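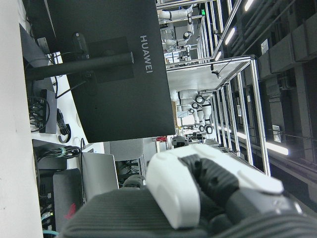
When does the Cuesta Library reopen?

The library reopens on Mar 3, 2019, after a refit that began in October.

Plolton Council has moved the children's section to the ground floor and added 747 new titles. Opening hours go up by two a week, and members can now borrow 10 books at a time. Some 1,815 residents hold a library card.

"People asked for longer evenings and that is what we have tried to give them," said branch manager Jitendra Pandey.

Existing cards remain valid. New members should bring proof of address to the front desk.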